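Teller, Druck und Glasur: Notizen zum Dekorieren von Porzellan

3. April 2024

Seit dem Winter beschäftige ich mich mit keramischen Abziehbildern, also mit den Schiebebildern, mit denen ein großer Teil des bedruckten Geschirrs dekoriert wird. Der Anlass war banal: Ein Satz Müslischalen von Halta hat nach einem Jahr Spülmaschine seinen blauen Rand verloren, ein älterer Satz von Itberg bei gleicher Behandlung nicht. Beide tragen den Vermerk »spülmaschinengeeignet«. Ich wollte wissen, woran der Unterschied liegt.

Entscheidend ist zunächst die Lage der Farbe im Schichtaufbau. Bei der Unterglasur sitzt der Farbkörper auf dem Scherben und wird von der Glasur überdeckt. Bei der Inglasur wird auf die fertige Glasur dekoriert und dann so heiß gebrannt, dass die Farbe einsinkt. Bei der Aufglasur liegt sie oben auf und ist nur mit einem niedrig schmelzenden Fluss angebunden. Aufglasur bietet die größte Farbpalette, vor allem bei Rot und Orange, und die geringste Beständigkeit gegen alkalische Reiniger.

Ein Schiebebild besteht aus einem wasserlöslich beschichteten Trägerpapier, den gedruckten Farbschichten und einem Decklack. Man weicht es ein, bis sich der Film vom Papier löst, schiebt ihn auf die Ware und streicht mit einem weichen Gummirakel das Wasser heraus. Bleibt Wasser unter dem Film, gibt es im Brand Blasen. Der Lack verbrennt ab etwa Mitte der Aufheizphase. Wer dort zu schnell fährt oder die Belüftung des Ofens vergisst, bekommt matte Stellen und Nadelstiche.

Mein Ofen ist ein kleiner Toplader von Fukero mit 2 Heizkreisen. Laut Datenblatt schafft er mehr, für Dekorbrände genügt mir ein Programm, das bis 300 Grad langsam steigt, bei offener Abluft, danach schneller. Die Abluft schließe ich erst, wenn kein Lackgeruch mehr wahrnehmbar ist. Vollautomatisch geht das bei diesem Modell nicht, der Stopfen wird von Hand gesetzt.
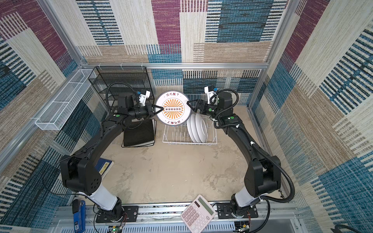
Ein Thema für sich ist die Geometrie der Ware. Der Film ist eben, der Teller ist es nicht. Im Spiegel, also in der flachen Mitte, lässt sich ein Motiv ohne Weiteres auflegen, auf der Fahne und am Übergang dazwischen muss der Film gedehnt oder gestaucht werden. Strahlenmuster wie die orange Sonne auf dem weißen Teller im Bild verzeihen dabei wenig, weil das Auge eine verzogene Linie sofort mit ihren Nachbarn vergleicht. Bei Schrift ist es ähnlich. Die Zeile 該吃飯了, sinngemäß »Zeit zum Essen«, steht oben am Rand und unten noch einmal auf dem Kopf, so dass sie sich von beiden Tischseiten lesen lässt. Für so eine Anordnung würde ich Mittelmotiv und Schrift getrennt drucken und einzeln auflegen. Das kostet einen Arbeitsgang mehr, erlaubt aber, die Ausrichtung nachträglich zu korrigieren.

Zur Ausrichtung selbst: Ich zeichne mit einem Fettstift, der rückstandsfrei verbrennt, zwei Achsen auf den Teller. Bleistift geht auch, hinterließ bei mir aber auf einer Mattglasur einen grauen Schatten. Vor dem Auflegen wird die Fläche mit Alkohol entfettet, sonst haftet der Film ungleichmäßig. Danach trocknen die Stücke über Nacht stehend im Regal.

Für den Beständigkeitstest habe ich Probekacheln mit Bögen von Panyasiri dekoriert und in warmer Sodalösung gelagert, eine Hälfte jeweils mit Wachs abgedeckt. Das ersetzt keine Normprüfung, zeigt aber relative Unterschiede. Auffällig war das Orange: Es verlor zuerst den Glanz, erst deutlich später Farbe. Schwarz blieb unverändert, Kobaltblau ebenfalls. Eine zweite Serie mit höherer Endtemperatur hielt besser, dafür kippte das Rot ins Bräunliche. Einen brauchbaren Mittelwert habe ich für diese Palette noch nicht gefunden.

Zurück zu den Müslischalen. Unter der Lupe steht der blaue Rand bei Halta fühlbar über der Glasur, bei Itberg läuft der Glanz ohne Stufe durch. Ich gehe deshalb von Aufglasur im einen und Inglasur im anderen Fall aus. Der Fingernageltest reicht für diese Unterscheidung meistens, sofern die Farbe nicht sehr dünn gedruckt ist.

Im Mai folgt die nächste Brennreihe, dann mit einem bleifreien Fluss und einer flacheren Kurve. Die Messwerte der ersten Serie trage ich nach, sobald die Tabelle bereinigt ist.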